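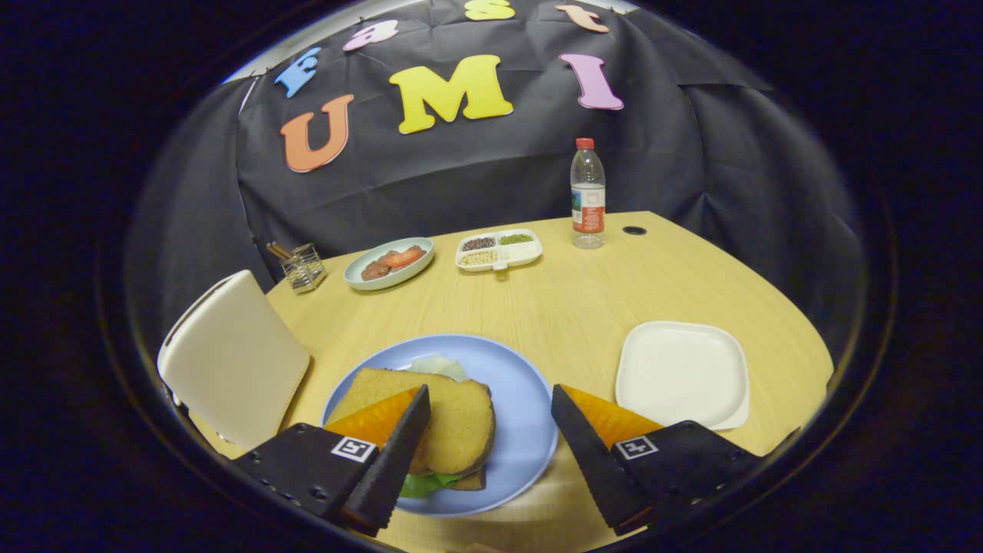 Skedport FAQ: what the planner does and doesn't do

Does Skedport understand a sandwich?
No. It keeps a list of steps and a condition for starting each one. If the bread is on the plate and the fingers are on the cheese, the cheese step may go ahead. Calling that understanding is marketing, and I'd like us to stop.

How much data is behind the current policy?
305 demonstrations, of which we threw out 50 for bad pose tracking. Lungile Sibiya thinks we should have thrown out more. I agree with her.

Does it work on other tables?
We don't know. Anyone who quotes you a success rate for a kitchen we haven't tested in is guessing. The July numbers came from one table and one set of plates.

Why do cheese slices get their own section in the config?
They bend, they stick, and the wrist view loses them behind the pads. The perception module reports a confidence score for each slice. Don't trust it. It has been high on grasps that picked up two slices and on grasps that picked up none.

Can I turn off the latency correction?
You can. Set it to 0 and watch the arm chase where the plate used to be. Our measured delay is 122 ms, on our machine, so measure yours.

Is the Tymoshchuk replanner ready?
Matvii Melnychuk says yes. I have seen it replan in circles until the step timer ran out, so it stays off by default.

Who do I send bug reports to?
Danylo Mykhailiuk. Attach the log. "It acted weird" will be closed.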